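Forums > Robotics & Automation > Grippers and End Effectors > Textured pads or smooth pads for hand-held grippers

Textured pads or smooth pads for hand-held grippers?
Posted by Umska

I'm trying out two sets of fingertip pads on a pair of hand-held two-finger grippers with a camera on each. One set is smooth silicone, the other is a textured rubber. The work is household pickup: cups, snack packets, small stuff on soft surfaces like beds and couches. Later the same fingers go on an arm, so I want to settle on one pad now and stop changing it.

So far the smooth pads are better on packets and worse on metal cups. The cup turns between the fingers when I lift it by one side. The textured pads hold the cup but they catch on fabric, and if there is a blanket under the object I pick up the blanket too. I have done 40 lifts with each, which I know isn't much. Does anybody have a longer run to compare with? Also wondering if pad wear is a real problem or if I can ignore it.

Didatow
We went through this in December. Textured, for anything hard and round. Smooth pads pick up lint from bedding and after that they are worse than bare plastic. You can wipe them with alcohol but you will get tired of doing it.

Wear is real. Ours were noticeably polished in the middle after 3,616 grasps, and most of those were mugs and tumblers. We change them well before that now. Write the change date on the finger with a paint marker, or you'll lose track of which set is on which hand.

For the blanket problem, come in flatter and close slower. If you go straight down with the tips you will always grab cloth.

Nwachukwu
just use tape. grip tape from the hardware store, cut to size. works fine on mine

Suva
I wouldn't use grip tape if these are going on an arm later. The grit scratches things and the edges lift. It also changes the thickness of the finger, so your closed position is off and you have to calibrate again.

I agree with Didatow on textured pads, but I'd look at how you take hold of the cup before you blame the pad.
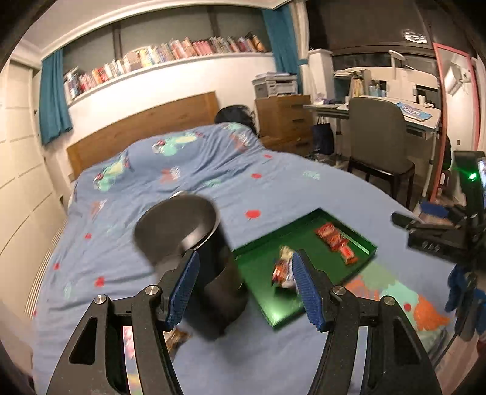
A tumbler that is leaning on a soft mattress is going to roll away from whichever finger touches first. Bring the second finger in until both are touching, then squeeze. With the smooth pads I had 7 drops in one afternoon doing it the lazy way, and 2 the next afternoon on the same cup after I slowed down. Same pads, same bed.

Packets are a separate problem. Push down a little with one finger so the near edge comes up, then pinch the edge - don't try to get the whole packet between the pads. Textured is fine for that if the pad goes all the way to the tip. If yours stops short, trim the plastic or move the pad down.

One more thing, run the test with the camera settings you plan to keep. I changed the exposure halfway through mine and had to throw out the first half of the comparison.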